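Kakia Announces Restroom Care Program for Small Offices and Guesthouses

Prorkora, 4th October. Kakia, the family-run cleaning company that has been looking after offices, clinics and guesthouses in Prorkora for 14 years, is very happy to announce a restroom care program made just for small buildings, the kind with one or two toilets and a busy front door. The program grew out of many long talks with customers, who kept telling us (kindly, most of the time!) that the bathroom is the first thing their visitors mention.

Every visit includes the toilet bowl, scrubbed by brush under the rim and down to the drain, and then the seat, the lid on both sides, the flush button and the outside of the tank.
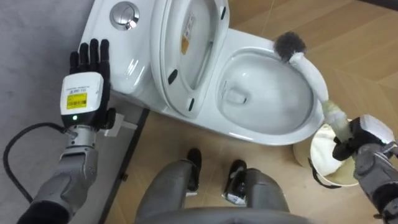
We also wipe the door handle, the light switch and the faucet, and we leave the room aired out with the window open whenever there is a window to open. Customers of our regular office service can add the program to their present plan at no sign-up charge.

The program was tried out last winter with our friends at Ravn, who run guest rooms on the north side of town, and we're so grateful for their patience and their very detailed notes. Our crews now lift the lid and seat all the way before they start, and they go around the little rubber bumpers underneath, where dust and drips like to collect. 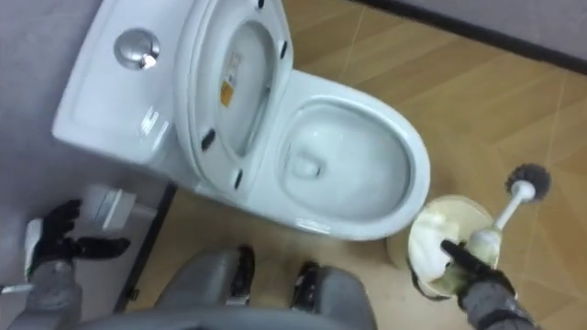 Page last modified: 4th October

Ravn also asked us to pay more attention to the floor, and we were glad to do it. Tile is mopped right up to the base of the toilet and along the bottom of the wall, and grout lines get a good going-over with a hand brush once a month.
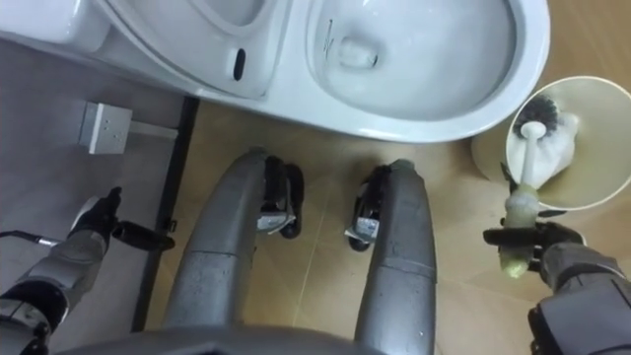
Brushes and Supplies

Each toilet in the program gets its own brush and holder, which stay in that room and don't travel around the building. The holder is emptied and rinsed at every visit, and the brush is replaced every February and again in late summer. Supplies come from Coteo, our longtime partner for paper goods and cleaners.
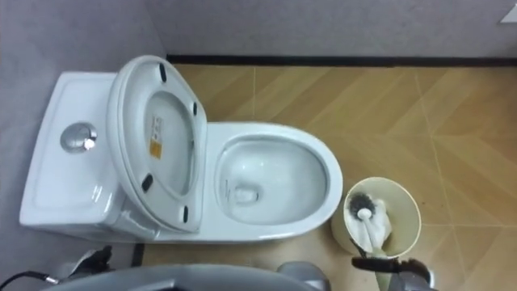

If you already have a brush and holder you're fond of, please keep them, and we'll gladly care for those instead. Bookings are open now, with room for 300 restrooms in the first season. To set up a visit, call the Kakia office at extension 3074, or 3155 for guesthouses, and we'll come by to see the room and talk it all over with you.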